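Selluveo Set-up Guide
Section 4: Recording pick-and-place examples

Before you start, finish the camera check in Section 3. Revision date for this section: Mar 24, 2021.

4.1 Prepare the table

1. Cover the table with the matte black cloth. Smooth out large folds. Small creases are fine.
2. Close any gap between the wall panels behind the table.
3. Choose three objects for the set. Mix shapes and textures. A piece of fruit, a small carton and a mesh bath pouf make a good first set.
4. Leave clear cloth between the objects so the fingers can open fully.

Note: Soft items change shape each time they are gripped. Record more examples of these than of rigid ones.

4.2 Record an example

1. Open a new session in Civwood and enter the object names. Use the same spelling every time.
2. Move the arm to its home position and press Record.
3. Guide the gripper over the object, lower it and close the fingers.
4. Lift straight up until the object clears the cloth, then carry it to its new spot.

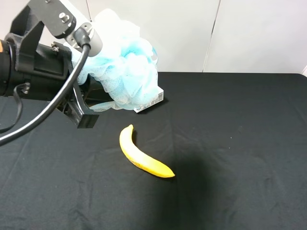
5. Lower the object before you open the fingers. Dropped objects roll, and the example will be marked as a failed placement.
6. Return the arm to home and press Stop.
7. Label the example Good, Failed or Discard. Failed examples are kept for training. Discard is only for recording faults, such as a frozen camera.

Caution: Keep your hands off the table while the Record light is on. To move an object by hand, press Stop first.

Caution: Check the camera cable before each session. It must have enough slack for the wrist to turn and must not catch on the objects.

4.3 Reset between examples

Move each object to a new position and angle before you record again. Do not line them up the same way each time. If the cloth has shifted, pull it straight and take a new background still from the fixed camera with the arm parked out of view. 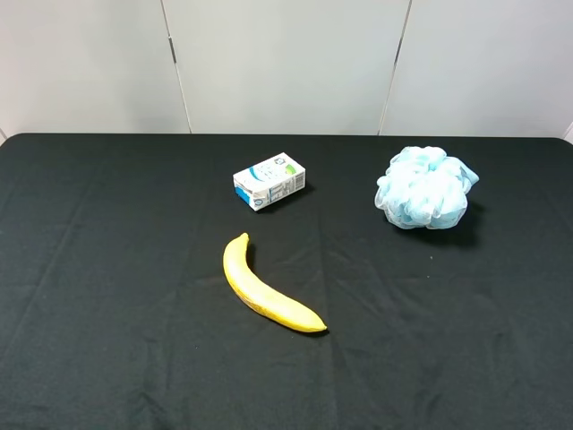 Can I change objects partway through a session?

Close the session and open a new one. The object list is locked once the first example is saved.

4.4 How many to record

A usable first model needs 283 good examples per set. We suggest 500 if one of the objects is soft. At the Mackay site, almost 94 per cent of examples passed review once operators had finished their practice session.

Upload at the end of each day using the Rutberg dock. Leave the dock powered on until the status line reads Complete. If the upload stalls, see Section 7.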